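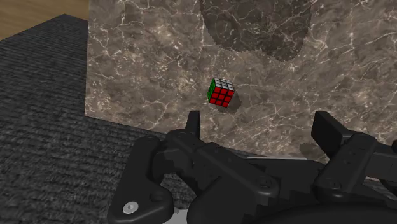
How to run your own simulated robot demo (what I picked up at the Brivel open day)
15 Jul 2018

I've just got home from the Brivel open day and my head is still buzzing! The bit I liked best was the simulated arm going after a Rubik's cube on a marble benchtop, up on the big screen, with anyone allowed to have a crack at it. I'm doing something similar for our makers' group in September, so I pinned down the crew for the whole recipe. Grab a cuppa.

Start with the layout. Put the cube well within the arm's reach and twist it a bit off square, so people can see more than one face. Pick a cube with strong colours too. A plain grey block looks like nothing from the back row.

Next, set up two views. You want one looking down past the fingers and another standing back far enough to show most of the arm. Let visitors swap between them with a single key – mine is going to be the space bar. 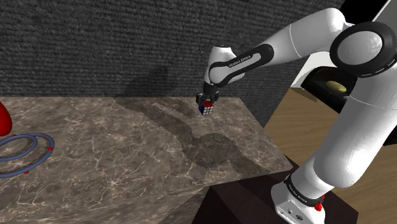 Now for the driving. Teach people to do it in this order:

Open the fingers all the way before you go anywhere near the cube.
Move across first, up high, until you're over the top of it.
Turn the wrist to line the fingers up with two opposite faces.
Come down slowly, then stop and check the close view.
Close, wait a second, lift.

I skipped the wrist bit on my first go and made a proper mess of it (the kid behind me was thrilled). Use the shadows to judge your height as well. They helped me heaps more than the numbers in the corner did.

Give each person up to 4 tries and then reset. The Brivel mob had a Flemero script that put everything back to the start, and their tally was at 159 tries when I left. Save your layout before the doors open, and keep a second copy on a USB stick – I learnt that one the hard way at Minel last year.

I'll post my reset script once I've tidied it up.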